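Home Products Downloads Community Tickets Log in

Ticket: Vista portal shows more energy than the heat meter
Opened 07/09/2026
Status: Solved
Product: Clamach Vista heating control, with Janitz heat meter
Share 2 Comments 6

Good morning,

I write because the yearly total in the Vista portal does not agree with the meter, and I have already tried everything in the help pages. I describe it in the order I did it, so that you do not need to ask me the same steps again.

The flat is on the upper floor of the Gidey building. We have one Janitz heat meter in the cupboard in the hall, and Vista controls each room as its own zone. The meter says 2,801 kWh. The portal says 3,218 kWh. Both should count from the same day, when the meter was put back to zero at the yearly reading. I read the meter twice, in the morning and again after lunch, and the heating was off between, so the number did not move.

I would not mind a small difference, but the portal has also a warning limit. I had set it to 3,000 kWh, and now I receive the warning message every evening. The building office gets a copy of it. They asked me politely if I have left a window open.

What I tried:

Restart of the Vista base unit from the menu. No change.

Restart by taking the plug out and waiting ten minutes. After this the base unit needed a long time to find the zones again, but then all were green. The total was the same.

Log out and log in, in another browser and on the telephone. The same number on all of them, so I think it is not a display problem.

Comparing the units. In the portal one can choose kWh or MWh, and I was thinking of a rounding mistake. It was on kWh. I changed it and changed it back.

Software update. The base unit says it is up to date.

Then I looked at the zones one after the other. Kitchen, bathroom and living room look normal to me, with a high winter part and almost nothing after spring. The bedroom looks strange. We keep it at 17 degrees in the whole heating season and the door is mostly closed, but in the portal it is the most expensive room of the flat. In the monthly view its bar becomes higher in January and stays too high for the rest of the winter. In January we did get a new thermostat head there, because the old one was making a clicking noise at night. I paired the new head myself, following the paper in the box, and I gave it the same name, "Bedroom".
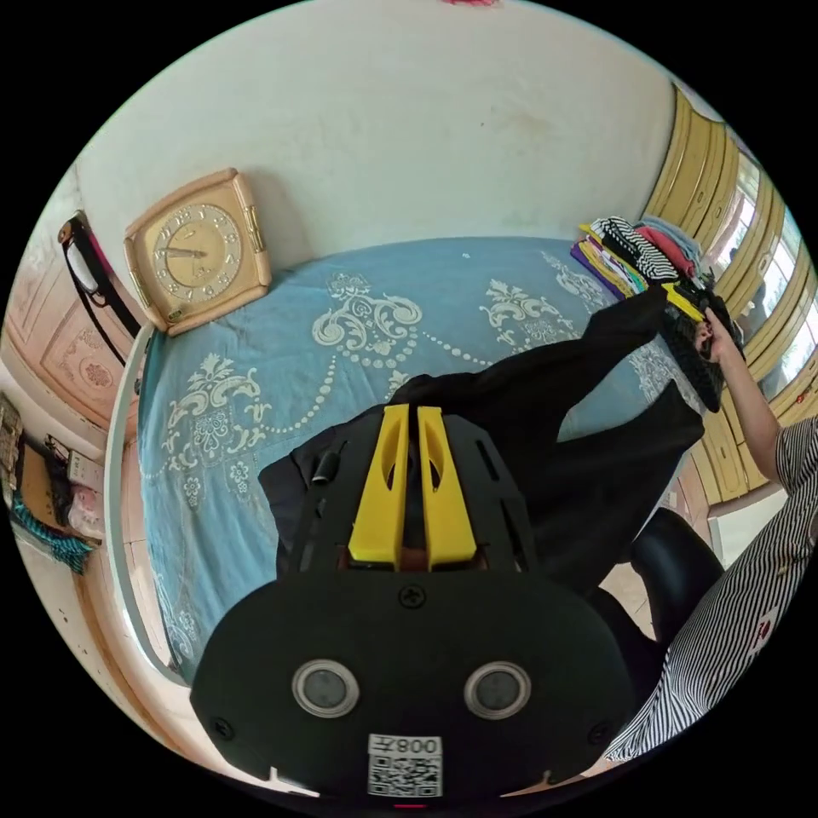
Clamach Support answered the same afternoon that the meter should be trusted in every such case, and that the portal only divides the heat between the rooms by how far each valve is open. They asked whether the old thermostat head had been removed in the menu before the new one was paired, or only taken off the radiator.

Only taken off the radiator. The paper in the box does not mention the menu. But if the old head has no batteries any more, how can it still count? I looked in the list of devices and there is only one with the name "Bedroom".

The next answer was that devices with the same name are shown as one line in the list, and that I have to open "Service", then "Paired devices", then tick "Show inactive". An inactive head keeps its last valve position until it is deleted.

I found it. The second "Bedroom" is there, with grey letters, and its last position is almost fully open — I suppose because one must open the valve to take the head off. I have not deleted it yet. Please confirm first that I will not lose the history of the room, because I need the older months for the building office.

Support confirmed that the history belongs to the zone and stays. They asked me to export the monthly table before deleting, to be safe, and then to press "Recalculate" and leave the base unit alone for one night.

Export is done, old head deleted, recalculation started in the evening.

Update from the next day. The total in the portal is now 2,801 kWh, the same as on the Janitz meter. The bedroom is again the cheapest room. No warning message came in the evening. The history is complete, I compared it with the export line by line, and only the months from January onwards are different, as they should be.

Two wishes, if I may. Please add the step with the menu to the paper in the box. And please let the portal show two lines when two devices have the same name, also when one of them is inactive.

Support noted that both points were passed on, and asked if the ticket can be closed.

Yes, please close it. One small thing remains: the warning limit shows 3,000 kWh in the settings, but the monthly report still has a red line for "limit exceeded" on the old date. If this disappears with the next report I will not open a new ticket for it.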